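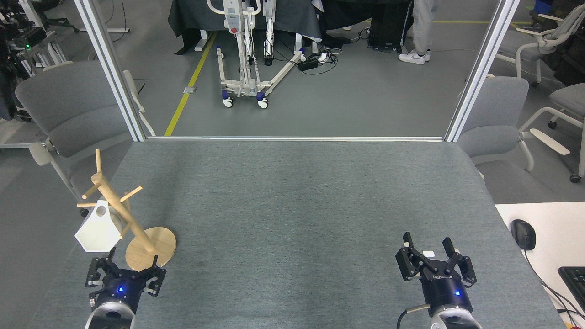
A light wooden mug tree with one white six-sided piece hung on a low peg.

How to hang cups on a mug tree (and whether you should)

I resisted owning a mug tree for years. They are sold as space savers, and I have never believed that. A stack of mugs in a cupboard takes up less room than the same mugs spread out on pegs, and the cupboard has a door to keep the dust off. Still, if your cupboards are full, or you were given a tree as a present, you may as well use it properly. Most of the advice I have read was written by people selling them.

What you need

A mug tree with a round base
Cups with handles, or with a hole big enough for the peg
A tape measure or ruler
A cloth

Step 1. Check the tree before you put anything on it

Stand it on the surface you mean to use and push the top gently with one finger. If it rocks, turn it over and look at the base. Stick-on felt dots will cure a small wobble. They won't cure a pole that has been glued in crooked, whatever the packet says. Then try each peg. Any that turns in its hole needs a dab of wood glue and a night to set. The Kollera tree I bought first had two loose ones out of the box, and I sent it back.

Step 2. Measure the handles

Slide a cup on and see how it sits. You want the peg to go through with room to spare, so you aren't scraping the glaze every morning. Mine needed a gap of 21 mm. Small cups are often worse than big ones here, and faceted cups are the ones I would try in the shop if they'll let you. The flat sides look smart, but they knock against the pole at odd angles and you can't always guess how they'll settle.

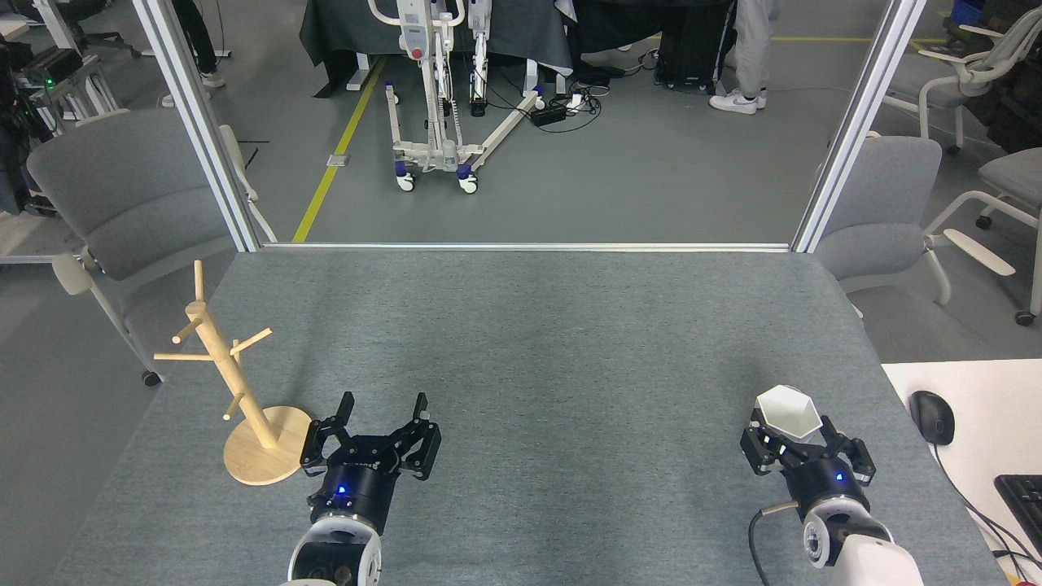
Step 3. Start low

Put the first cup on the lowest peg that will clear the base. The usual instruction is to begin at the top and work down, and I can't see any sense in it. Weight up high on a narrow pole is asking for trouble. Hold the cup by its body, line up the handle or hole with the end of the peg, and slide it on until it drops into place. Let go slowly. If it swings and taps the pole, try a different peg.

Step 4. Go to the opposite side

The second cup goes across from the first, at a similar height if your pegs allow it. Carry on like that, side to side, moving up. Heavy mugs stay at the bottom. A very upright top peg is not much good for a handled mug, and I leave ours bare.

Step 5. Take them off the same way

Top first, bottom last. Keep a hand on the pole. People forget this bit, grab the nearest mug with the tree half empty, and over it goes.

Is a dear one better?

Not that I could tell. I have used a Nardale and a Naser, and the cheaper of the two has lasted longer. Bright do a metal one that is steadier, but it rattles. "Hand finished" on the label means very little, so run your thumb along the pegs and check for splinters yourself.

Cleaning

Wipe the wood with a damp cloth and dry it straight away. Don't soak it. I was told to oil mine every February and have skipped it twice with no ill effects. The cups will need a rinse if they've hung unused for a while, as dust settles in anything hanging at a slant.

Page last changed January 20, 2018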